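Workshop Tips: Setting Up a Bench for Grasp Trials
Skarkness Workshop Notes, March
By Poppy Tunstall

These tips come out of the Brallik grasping study, which compared two ways of teaching a humanoid to pick up upright objects from a table. The method paper covers the learning side. What follows is the bench side: tables, tape, lighting, cables and the order in which we do things. Most of it applies to any small shop running pick trials with a two-armed machine.

Result first, for those who only want that. With the bench set up loosely, the policy completed 7 of 52 picks in a session. With the setup described on this page and no change to the policy, the same session length gave 9 failures out of 52. We did not retrain between the two.

Fix the table before anything else

Push down on each corner in turn. If any corner moves, shim the leg. A table that rocks will shift when the forearm leans on the edge, and every object position recorded before that point is off.

Mark the legs on the floor. If the table has to be moved for cleaning, it goes back on its marks, and you run two check picks before logging anything.

A drawer under the work surface should be taped shut or screwed shut. Ours slid open by a finger width during a run and the left knuckles caught on it.

Use one plain color for the top

Wood grain, printed mats and cutting boards with grid lines all cost us accuracy. A single strong color that none of the objects share works best. Matte is better than gloss. If you paint, use a roller and give the surface two coats, then leave it overnight. Brush marks catch light at a low angle and show up in the depth data as ridges.

Wipe the top between sessions with a damp cloth. Skip spray polish, which leaves a shine and lets light objects slide.

Soften the light

Hard shadows were our largest single source of bad grasps. The policy aimed for the shadow edge and closed the fingers short. Turn off single spot lamps and bounce the light off the ceiling or a white sheet. You will still get shadows. They should be soft at the edges and fall on the same side for the whole session.

Close the blinds. Daylight that changes between 9 in the morning and noon is enough to split one session into two that can't be compared.

Tape the floor for the feet

A walking machine that stops a hand's width short will reach with a straight elbow, and a straight elbow has little room to correct. Tape the stopping area on the floor. On carpet, cloth tape holds longer than plastic tape. Press it down with a spoon, edges first. Replace it when the corners lift. Worn tape is fine as long as the inside edge can still be read.

Low-pile carpet did not hurt balance in our trials. Thick pile did. If you have thick pile, put down a sheet of hardboard and tape that instead.

Space the objects by hand width

Measure the robot's open hand from thumb tip to little finger and leave at least that much between neighboring objects if you want to test grasping alone. For the crowded condition, we go closer on purpose, and the middle object becomes the one to watch. It is the hardest pick. The thumb has to go somewhere, and the space beside the object is usually where the next object is.

Start with a row. A row running across the reach gives three different elbow angles from one standing position, and faults in the arm calibration show up as a trend from one side to the other. Scattered layouts come later, once the row is clean.

Dark objects need extra care. Depth sensors return holes on black surfaces, and the grasp planner fills the holes with guesses. We tried chalk dust (messy), masking tape (changed the friction) and finally a strong contrast between object and table, which was enough.

Grasp high, then check the wrist

The Spahić grip rule is the change that mattered most in the study. The policy proposes a grasp point, and the rule moves it toward the upper part of the object before the hand closes. Tall objects with a narrow base tip over when pushed low and sideways. Held higher, they tend to settle into the palm. 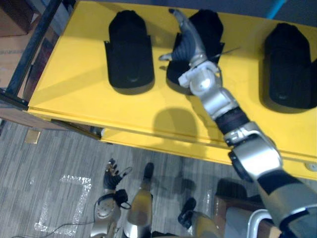 Right hand on the middle object of three, crowded row. One finger lies up along the top, with the thumb out over the table.

When a grasp is in place, look at the wrist housing and ask how far it is from the tabletop. If the clearance is less than the thickness of your own finger, raise the approach. A wrist that touches the table will hold the object well enough in a still position and then drag when the lift begins.

Keep the idle hand up. In early sessions we let the left hand hang, and it knocked the table edge on the return step. Holding it raised in front of the body, fingers open, removed that fault from the log.

Cables

Run any loose cable away from the working side. Strap it at the forearm with enough slack for full elbow travel, then move the arm by hand through its range with the power off and watch for pulling. Do this at the start of every session. Straps creep.

Keep the surroundings the same

Chairs, boxes and shelving can stay near the bench, but they should stay in the same places. We moved a chair midway through the Grollton repeat and had to throw out the second half, as the planner had begun routing the elbow wide. Take a picture of the room when a session starts and compare it when the session ends.

Logging

Write down the following for each pick: object position in the row, hand used, first contact (finger, thumb or palm), result, and anything touched by accident. Use fixed words for the result. We use held, slipped, tipped and missed. A free-text column filled up with notes like "sort of" and could not be scored.

Score from the log, then check a sample against the video. If the two disagree on more than one pick, score the whole session again from video.

Not yet tested

Glossy objects. Tables lower than the machine's knee. Left-hand picks in the crowded row, where the few we have are too uneven to report. Settings files and the blank log sheet are on the Brallik page.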